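Section 4: Shirts, and how I get them flat

If you've come straight here from the section on sorting, hello, and well done for getting through it. If you skipped sorting altogether, I can't stop you, but do at least pull the shirts out of the pile and button them before you go on. Everything below assumes a buttoned shirt.

I wrote the first version of this guide for the linen room at Erdale, where we had one long table and far too many shirts. Tahsin Haque has since gone through it with a pencil and made me take out most of the jokes, so blame him if it's dry. The method suits ordinary long-sleeved cotton shirts. For T-shirts see Section 5, which is much shorter (lucky you).

What you need

A table or a made bed, at least 90 cm deep. The floor will do if your knees are up to it.
A flat folding paddle. Any thin, stiff tab with rounded ends is fine.
A shelf or drawer 30 cm wide for the finished shirts.
Decent light. Creases hide in the gloom!

Before you start

1. Wipe the table. I know. Wipe it anyway.
2. Check the shirt is dry right through, especially at the collar and cuffs. Hang it back up if you're in any doubt.
3. Do up the top button, the bottom one and one in the middle. I used to do the lot, but three holds the front together perfectly well and you'll be quicker.
4. Empty the breast pocket. You would not believe the number of train tickets I've ironed.

Laying the shirt out

5. Put the shirt face down with the collar pointing away from you. Take hold of the shoulders and give it one gentle tug to square it up.
6. Smooth from the middle out to the sides with the flat of your hand. Don't press hard at this stage, you're only chasing the air out.
7. Look for folds that have doubled back under themselves. They're the sneaky ones, and your hand will glide straight over the top without shifting them. Slide the tip of the paddle in at a low angle, under the fold or right up against it, and ease it outwards. 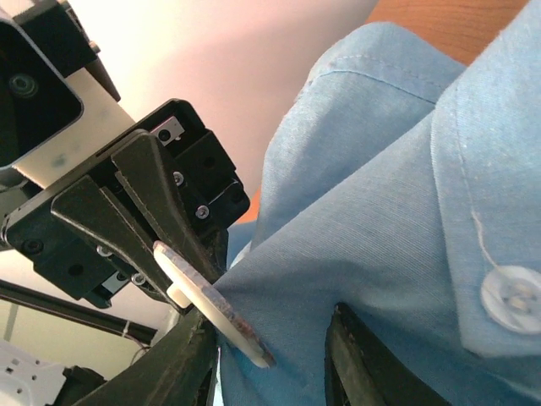 Fig. 4.1 Tip of the paddle in the folds of a light blue shirt (step 7).

8. Draw the paddle out the same way it went in. If you lift it straight up you'll bring half the shirt with it and be back at step 5, muttering.
9. Smooth once more with your hand, then leave it alone. It's very tempting to keep fussing.

CAUTION: Run a finger round the paddle before every session. A rough edge will snag a fine weave, and I've lost a good shirt that way. If you find a nick, sand it down or swap the paddle.

CAUTION: Never push towards the buttons. Work past them, or turn the shirt over and come at the fold from the other side.

Folding

10. Fold one side in towards the middle of the back, so that the edge runs straight down from halfway along the shoulder.
11. Bring the sleeve back on itself so it lies down the length of the shirt. The cuff should stop short of the hem -- if it pokes out, tuck it up a bit.
12. Do the other side to match. Measure across: you're after 30 cm or a touch under.
13. Fold the tail up by a hand's width, then fold the bottom half up to the collar.
14. Turn the whole thing over and straighten the collar with your thumbs.

Note: Big shirts may need folding in thirds at step 13. I do this with anything that won't sit happily on the shelf.

Note: Linen will fight you. Fold it loosely and accept that it's going to need a quick press before it's worn.

Stacking

15. Turn every other shirt round so the collars alternate, otherwise the pile leans like a drunk.
16. Stop before the pile gets taller than your forearm is long. The ones at the bottom come out with creases you could post a letter through.

If it goes wrong

The front gapes: you've missed the middle button. Go back to step 3.
The pile slides: the shirts are different widths. Take the widest one and refold it from step 10.
There's a ridge across the back: a fold got past you at step 7. Open the shirt out and have another go with the paddle.

Bed linen is in Section 6, and you'll want a second pair of hands for that.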